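Speaker notes: The part that did not let go
Custmont site talk, afternoon slot, 2.40 pm
Speaker: Ingvar Norðdahl

Notes are for me, but they go up with the slides afterwards, so I have tried to write whole sentences.

Opening

Say who I am and what I do. I look after the robot cell at Stomdale, where we sort returned parts out of bins. I am going to talk about one fault we had in May, how we found it, and what we got wrong on the way. Nobody was hurt. Say that early so people stop waiting for it.

Questions at the end, unless something makes no sense, in which case shout.

Slide 1: The job

Parts come back from Altville in plastic bins, mixed in with boxes and packaging. The robot picks out the larger mouldings and hands them over to the rack. Each pick has four steps: reach, close, lift, release. The release step is the one this talk is about.

Mention that the same program had done 679 picks before the fault. I had stopped watching the screen by then, and so had everyone else on the shift.

Slide 2: What happened

Pick 680 looked normal to begin with. The robot closed its right hand on a moulding, lifted it and moved over to the rack. The release command went out. Three of the fingers opened. The fourth stayed curled over the edge of the part.

The controller read the hand as open. It pulled the arm back at normal speed and the part came with it, hit the rack upright and dropped on the floor. It landed inside the marked area, a good way short of the walkway. Pause here.

The operator pressed the stop button 2 seconds after the part hit the rack. That is quick. It is still too late to change anything, and I want people to think about that figure.

Slide 3: A pick at the bin

Leave this one up for a minute. Point out the right hand, then the edge of the part.

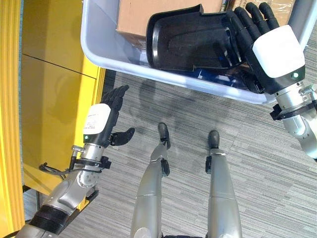 Right hand closed on the edge of a black moulded part in the bin, left hand open.

Talk about the grip. The fingers curl over the top, so to let go they all have to come clear of that edge before the arm moves. If one of them stays put it acts as a hook. With a flat box you might get away with it. A part with raised edges gives the finger something to catch on.

Also mention the green lights. A green light on the hand means it has power and is talking to the controller. It does not mean the fingers are where the controller thinks they are. Several of us had been treating it as an "all well" light, me included.

Slide 4: Finding the cause

First idea: worn tendon in the finger. We swapped the finger module. The fault came back after 31 picks.

Second idea: software. Dalsgaard sent us the logs with the hand positions in them and we went through the lot. Every release command had been sent properly and on time.

Third idea, and the right one: the position reading. The controller worked out "open" from the average of the four fingers. Three fingers fully open and one half closed still came out above the limit. The finger itself was sticking on a connector that had not been pushed fully home, so it lost drive now and then. The swap did not help because we put the new module on the same loose connector.

Admit that we lost most of a day on the swap. We should have checked the plug first.

Slide 5: What we changed

Each finger is now checked separately. If any one of them is short of open, the arm stays where it is and the robot asks for help.

After release the arm moves back slowly for the first few centimetres. If the load on the wrist has not dropped, it stops.

The connectors have a latch and a paint mark across the joint. If the mark is broken, the plug has moved. Checked at the start of each shift.

The floor marking round the rack has been moved out. Nobody steps inside it while the arm has power, even if the robot is standing still and asking for help. Power off first, then go in.

Slide 6: Since then

We have run 307 picks with the new checks. The arm has held and asked for help a few times. Most of those were a part resting awkwardly on the rack, and one was a real sticking finger. It stopped with the part still in the hand, and we powered down and took it out.

The slow move back costs us a little time on each pick. I was asked whether we could drop it now that the fingers are checked one by one. My answer was no, and I would like to keep it that way at least until the other site has the same connectors.

If there is time

Tell the story about the stop button at Altville being behind the open door. Otherwise skip to questions.

Likely questions: can we have the checklist (yes, ask me for a copy), does this affect the older hands (yes, same averaging), who signs off a restart (shift lead, in writing).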